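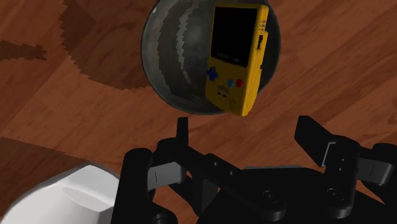 *Simulation render: Serenari training software, Danthorpe returns floor*

May 25, 2020

Quiet Monday, with the holiday, so I stayed late over my tea and practiced in the simulator. The task was the yellow handheld game with the blue cross pad, and the gripper open underneath it, and I must have gone at it for an hour (my tea went cold, of course).

After all these years of sorting returns with my own two hands, I'm learning to do it through a screen! The arms go live in July. We had 1,843 parcels last week and they say 77 of us will stay on, 46 of those retrained like me, and the rest moving over to the Garorville building. I keep thinking about the long bench, and how we used to talk all day across it, because you can sort a toy from a teapot without looking up. At the desks everyone wears a headset and it's so quiet.

Still, my wrists haven't ached since Thursday, and I slept right through last night. I do like the work more than I expected to. I want to ask Laing whether the desks could be turned to face each other. Must remember to bring the good cushion tomorrow.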